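Unit 2: Sorting and handling small parts
Instructor: Leilani Thibodeaux
Room 121

Read these pages before the bench session. Bring the parts list from Unit 1.

Bins and trays

Each bench gets a divided plastic tray. Boards go in one compartment and electromechanical parts go in the other. Keep them apart. A solenoid is mostly steel and copper wire, and it will scratch a board if the two slide around together in transit.

Boards

Pick boards up by the edge. Do not hook a finger through the center hole, and do not stack them -- solder joints on the underside catch on whatever is beneath. If two boards overlap in the tray, lift the top one straight up. Dragging it is how most of the Garnis boards got damaged last term.

Solenoids

A push-pull solenoid has a body, a plunger and, on the type we use, a return spring around the plunger. Check three things before you sign one out:
The plunger moves freely over its full travel.
The spring is seated and none of the coils are bent.
Coil resistance matches the value on the parts list.

Put rejects in the Msimang box by the door. Write the fault on a tag. "Bad" is not a fault.

Sign-out sheet

Enter the part number, the quantity and your bench number. The drawer code for solenoids is 1432. Return everything to the same compartment you took it from. The last 90 minutes of the session are for the Bikiletti worksheet, so have your parts checked before then.
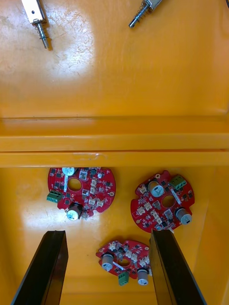
For the worksheet, draw the plunger in both positions and label the end that does the pushing. Then work out the force at half travel from the curve on the back page. Show units.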